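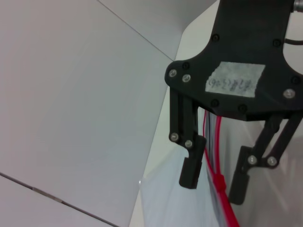 Filed under: Short Reads

Dewanti pushed the last box into the hall at 4 and went back for the broom. Her aunt had rented the place in Aldale for years and left it tidy – one key, one envelope, no note. She swept, then sat down on the floor and opened the envelope. It held the rent receipt for February and a bus ticket to Clirham, never used.

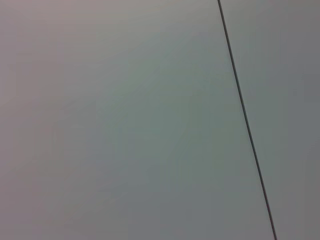 Sutrisno Hutapea: I wanted her to take the bus.

Teoh: Good one. Is there a second part?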